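Mostyn Estate Retrofit and Infill Programme: Progress Report to the Funder
Reporting period ending March. Prepared by Princess Saludo, programme monitoring, for Caradog Powell, grants manager.
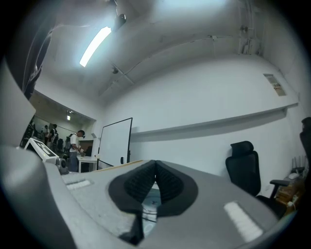

1. Position at the end of the period

The programme covers 1172 existing homes on the Mostyn estate and 38 new homes on the former depot land at Judton Road. Retrofit is on programme. Infill is eight weeks behind the baseline agreed with the grant. The delay arises from the drainage diversion described in section 3 and does not alter the number or size of the homes.

No change to the total grant is requested. A change to the payment profile is requested in section 6.

2. Retrofit of existing homes

Surveys are complete for all blocks except Fernuswood Court, where access to the roof void depends on the removal of redundant water tanks. The contractor, Korkik, has issued a method statement for the tanks and it has been accepted with one comment on lifting points.

Loft insulation and extract fans are being fitted block by block. Window replacement follows one block behind. Snagging is recorded by flat and closed out before scaffolding is struck. The most common defect is poor sealant at the sill, and Korkik has changed the order of work so that sealing is inspected before trims go on.

Residents in the two lowest blocks asked for trickle vents to be set higher. The window schedule has been revised and the cost falls within the contingency for that package.

3. Infill homes at Judton Road

Trial pits found a surface water sewer outside the line shown on the record drawings. Plots 1 to 8 could not be built over it. The diversion design was submitted to the sewer undertaker and returned with queries on cover depth. Answers have been sent. Foundations on the remaining plots have continued.

The boundary wall to the south is out of plumb and will be rebuilt. The party wall notice has been served.

4. Lettings and rehousing

The local housing register stands at 2478 households. All of the infill homes will be let at social rent through the register. The draft lettings plan gives first preference to overcrowded households already on the estate, and is with the council for comment.

5. Risks

Sewer diversion approval: high, under weekly review each Tuesday.
Supply of window units: medium, with the next two blocks already on order.
Fernuswood Court roof access: medium, falling once the tanks are out.
Boundary wall: low.

6. Decisions requested

6.1 Approval to move the second infill payment to the following quarter.
6.2 Agreement to the revised handover date for plots 1 to 8.

The updated cost plan and block-by-block schedule are attached as appendices A and B.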